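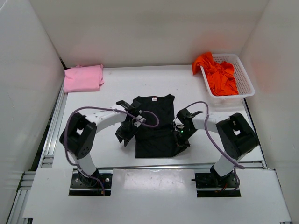
Laundry corner, April pictures

This page is for the small clothes we fold for the neighborhood exchange. 

Black T-shirt on the white table, with the collar toward the back. The lower half looks folded or bunched into a darker block and the right hem is up. Black is my least favorite to fold – every piece of lint shows, and the sleeves disappear when you look for them.

The pink one is in the back left corner, folded to a rough rectangle. The edges are still a little rumpled. Lucero Pacheco would do it again, I would leave it.

In the white basket on the right there is the orange one, and part of it hangs over the rim. Bright colors go in the same pile as the others, we do not separate them after washing.

Please bring the clothes clean and with the pockets empty. Last season we received 600 pieces and 27 of them had coins or keys inside. Bautista Pereyra keeps the keys in a jar by the door, ask him if you miss one.

Page updated 11/05/2026 by Leandro Toledo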